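Stumton Chores
Data card and README, release notes at the bottom
Last edited 14 February 2022

What this is

Stumton Chores is a set of recordings of a robot arm trying to clear and sort a kitchen table. We made it to answer a question we kept being asked at open days, usually by somebody holding a coat: can it do the washing up yet? It can't. It can sometimes put a mug in a basket, and this card is mostly about the "sometimes".

The set holds 1,942 attempts at 44 written tasks. Of those, 481 are marked as clean successes. The rest are partial, failed, or stopped by hand, and we have kept all of them. If you only want the good ones, filter on the outcome field and please say so in your paper.

What's in each attempt

Every attempt has its own folder. Inside you'll find the video, the joint positions, the gripper opening, the task sentence as it was typed at the time (spelling included) and a small text file called verdict. The verdict file holds one of four words: done, partly, failed, stopped. There is sometimes a second line with a remark. The remarks were never meant to be data but people have started training on them, so we have taken out the swearing.

Tasks

All tasks are tabletop ones. Typical sentences:

put the mug in the basket
take the bottle off the plate
put the orange in the bowl
stand the mug up
clear everything off the plate

"Stand the mug up" looks like the easiest line on the list and has the worst record of any single-object task. A mug on its side offers a two-fingered gripper a lot of round surface and one handle, and the handle is generally pointing at the table. The arm will grip it, lift it, carry it about with some confidence and put it down on its side again, a little further left.

"Clear everything off the plate" was written when we were feeling hopeful. A bottle lying across a plate is longer than you would like, and a grip slightly off centre makes it swing. We left the task in.

Who did the marking

Svend Thygesen marked the first half and wrote the rules for the second. His rule for "done" is that a reasonable host would not get up and fix it. This is stricter than most published sets, where an object touching the rim of a bowl tends to count. Two people marked a shared batch of 50 attempts and disagreed mostly over "partly", a word we now regret. If your numbers come out lower on our set than elsewhere, the marking is the first place to look.

Things it is good for

Picking up single objects of modest size. Checking whether a policy knows when to give up. Learning what failure looks like, of which we have an ample supply.

Things it is not good for

Anything wet. Anything sharp, hot or breakable. Cloth – we tried a tea towel in September and the folder is not included. Two-handed jobs, which covers most of what goes on in a kitchen once you start watching. Please don't use the set to claim that a household robot is a year away. We would like one too.

Known problems

The clocks on the video and the joint log drift apart in long attempts. The script called align fixes most of it. Run it before you complain.

Object names in the task sentences are not consistent. The same thing can be a basket, a tray or a bin, depending on who was typing. A table of synonyms is in the docs folder and is incomplete.

Gripper opening is recorded as commanded, so a firmly closed gripper may be firmly closed on nothing.

Comparisons

We ran two baselines. Pinix, the smaller one, is quick and knocks things over. Zirside is slow and knocks over fewer, possibly for lack of time. Settings for both are in the configs folder. We haven't printed a league table, as the gap between them moved whenever we changed the order of the tasks.

Citing

Cite as Thygesen and Grímsdóttir, Stumton Chores, with the release number. The first release had the outcome labels for one task swapped round, and its results are flattering.

Release notes

1.2 – synonyms table added, verdict remarks cleaned
1.1 – swapped labels fixed
1.0 – first release
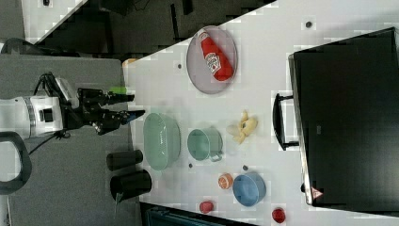 Table with basket, mug, fruit, bowl, and a ketchup bottle on the plate.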